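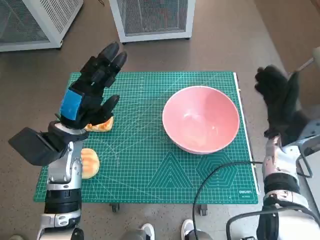

Cell 2, both hands over the mat, pink bowl and bread out.

Monday, May 17, 2021

Cell 2, two-arm bench, Gruda hands. Work today: left thumb offset, right arm cable, wrist camera focus. Present: self, Joon-young Yeo until lunch. Anca Munteanu has the booking from tomorrow and wants the bread-to-bowl task running on both sides.

Starting state. Fault log from Friday's session shows 417 entries, nearly all the same one: left thumb position error on close, clears itself on open. No faults on the left arm joints. Right hand clean apart from two comms dropouts, both with the arm at full reach to the right.

Left thumb. Ran the open/close routine with nothing in the hand. Error repeats at the same point each time, so not load. Took the thumb cover off. Tendon tension within the Gruda sheet, no fraying. Found the zero had been set with the thumb against the index finger instead of against the stop. Re-zeroed against the stop, saved to the controller, power cycled, read back. New encoder zero 1,062. Old value is on the card inside the cabinet door, crossed out but legible. Please leave it there until Róisín has seen it.

Repeated the routine cold and again after a long warm-up. No position error in either. Then on bread. The flat piece is the harder of the two: the thumb has to go in low and the crumb gets into the joint gap. Brush the gap out after each session. Do not use the air line, it drives crumbs past the seal.

Right arm cable. Dropouts traced to the connector at the forearm end. Latch was not fully home. Reseated, pull-tested, and let out more slack in the loop so that it does not go tight at full reach. The loop now lies lower and can get on to the mat. Acceptable for table work at low speed. Wants a proper clip on the forearm bracket. Lăcrămioara to say whether the Sanberg clips fit that profile or whether we print one. 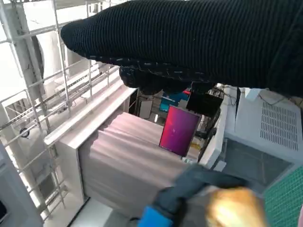 Wrist camera. Far field is acceptable, edges of the mesh and shelving resolve well enough for the pose check. Anything held close to the fingers is soft. Lens is locked at the setting Issahaku used for the tall shelf job and was never put back. Did not move it today: changing focus means redoing the hand-eye calibration, and there was no time for the full 4 board positions. If Anca can live with soft close-up views, leave it. If not, allow a whole morning.

Exposure on the same camera left on automatic. Dark gloves go nearly to solid black and the bright side washes out. Tried a fixed value, lost detail in the shadows at the floor, went back.

Not done:
Right hand zero check. Assume the same mistake was made there until someone looks.
Grease on left wrist, due September by hours, may come forward.
Spare thumb cover screws. One of the old ones is marked and should be replaced. Udina part list is in the drawer, order through Sizwe Masilela.

Controller left on, arms parked, brakes set. Speed limit still at the low value. Joon-young has the second key.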